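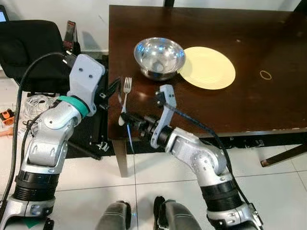 I have been promised a robot that clears the table since I was tall enough to be asked to do it myself. So when Plurau opened its lab for an afternoon I signed up, along with 15 other people who presumably also hate dishes.

Our host was Rodrigo Carrasco, who handles the arms side of things and has the patience of a kindergarten teacher. The job is tableware: bowls, plates, mugs, forks, spoons. Pick it up, put it somewhere sensible. My nephew gets an allowance for this.

Two arms, two grippers, and a great deal of waiting. Carrasco told us a bowl is fairly friendly, being mostly rim. Flatware is the misery. A fork lying flat gives a gripper very little to get hold of, and it's shiny, so the cameras don't like it much either. I asked about greasy plates and he said "September," in the voice my contractor uses.

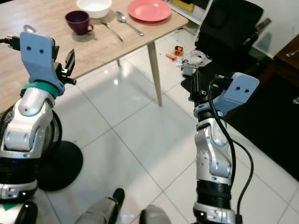

PLURAU OPEN LAB, March 2022

After coffee we got the software talk from Fotis Mavromatis. The planner is called Dritura and it had logged 1402 attempts at the table by the time we arrived. I asked how many had gone well and was shown a very nice graph – without numbers on the side.

The woman next to me wanted to know if it could load a dishwasher. Not yet. Could it at least judge how other people load one? Also not yet, though I'd pay for that first.
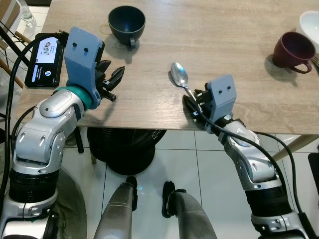
Spoon in the right gripper, left gripper still open.

The tour runs again in September. Wear flat shoes, and eat first; the cookies went in 10 minutes.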